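News > Local business > Technology

Reading time: 2 minutes

December, by Crisóforo Robles

A small company in Herkumcombe is teaching a robot to handle large flat sheets, and it is looking for people to show the machine how the job is done. Trorkska, which has its workshop on the edge of the town, has started to collect examples with a gripper that is held in the hand. The person moves it to the work, closes it and opens it again, while a camera on the tool records everything from the same side as the fingers.

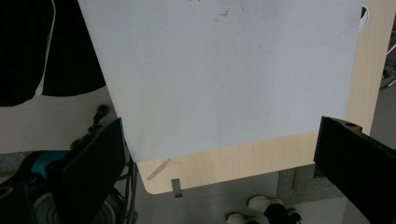

A pale sheet on the work table, seen between the fingers of the hand-held gripper.

The company wants to have 3,000 recordings before it begins the main training of its system, which has the name Dilo. Until now it has 362. Each recording is short and shows one attempt, and the people who make them are asked not to repeat the same movement every time. A sheet may be approached slowly or quickly, from a little more to the left or to the right.

"A wide sheet is difficult for a robot," said Rainer, who leads the project. "It hides the table under it, and when both fingers are near the edges there is not much else to see. So we need many examples of exactly this moment." 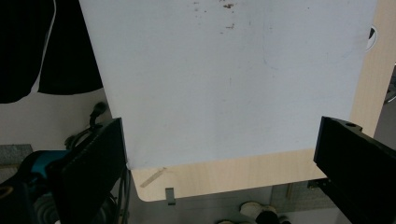
Attempts which go wrong are also kept. According to Rainer, the first version of Dilo was trained only with good examples, and it did not know what to do when a sheet had turned a few degrees. The new collection has a separate group for such cases, and each of them receives a short written note from the person who held the tool.

The work is done by 8 people, who take turns in the morning and in the afternoon. After one hour they must change, as the arm becomes tired and the movements are then less careful. New helpers receive a half day of practice, and their first recordings are checked before they are added to the collection.
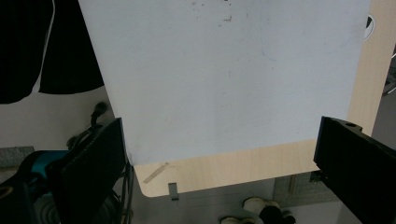 Marks on the sheets are left as they are. The company says that a system which has learned only from perfect material would have problems in a real workshop, where boards are scratched and the light is different on each side of the table.

A first test with a robot arm is planned when about 300 further recordings have been checked. Trorkska has not said which customers could use the system later. People from Herkumcombe who wish to take part can ask at the workshop until four in the afternoon.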